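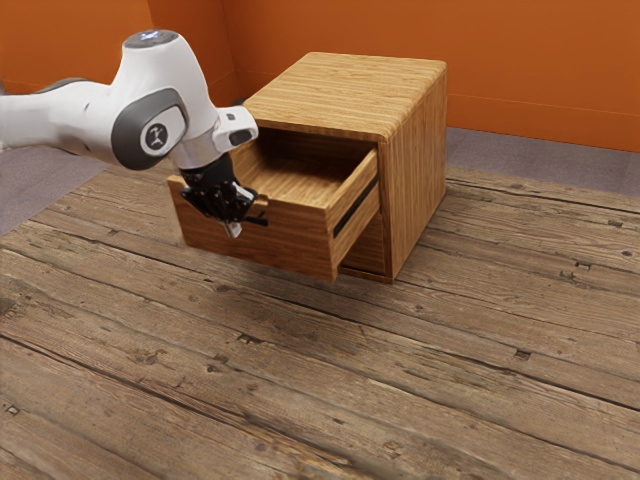

Should a town the size of Laltham keep charging for parking on its main street? I think it should, and I'd say the same if the rate went up a little.

Council put meters on Jurnmont Street in November last year. The rate is three dollars an hour with a two-hour limit, weekdays and Saturday mornings. A motion to pull them out goes to council before the holidays, and most of the letters I've read support it. The argument is that free parking brings shoppers downtown and the meters send them to the highway plaza at Ternasholm.

I worked behind a counter on Jurnmont Street for nine years before the meters went in. By 8:30 in the morning the spots out front were taken, and mostly by us. Staff parked there, and so did owners, including a few who are now asking for the meters to come out. Those cars stayed until closing. A customer who wanted a prescription or a loaf of bread circled the block twice and then gave up or parked behind the arena.

There are 87 metered spaces on the street. The lot behind the arena holds 200 cars, costs nothing and is a four-minute walk from the post office. I have never seen it full outside a hockey tournament. People who work downtown park there now, and I usually find a spot near the hardware store on the first pass.

The complaints are not all wrong. The machines are slow in the cold, and the screen is hard to read with the sun on it. The app wants your licence plate, your email and your phone number before it will take a dollar. Tickets are written within minutes of expiry, which makes people angry out of proportion to the fine. A 15-minute grace period would fix a good part of that, and so would a free first half-hour. Neither requires digging up the posts.

Seniors and people with mobility permits should park free at any meter, with no form to fill out. They do in Jayawardena and the town still covers its costs.

There is also the money. Plowing and sidewalk repair downtown are paid for by everyone in the municipality, including people on the back concessions who come in once a month. Roughly 1000 households out there have no sidewalk at all. Asking the person using the curb to put in a few dollars seems fair to me.

If the motion passes, the staff cars will be back out front by the first Monday in January.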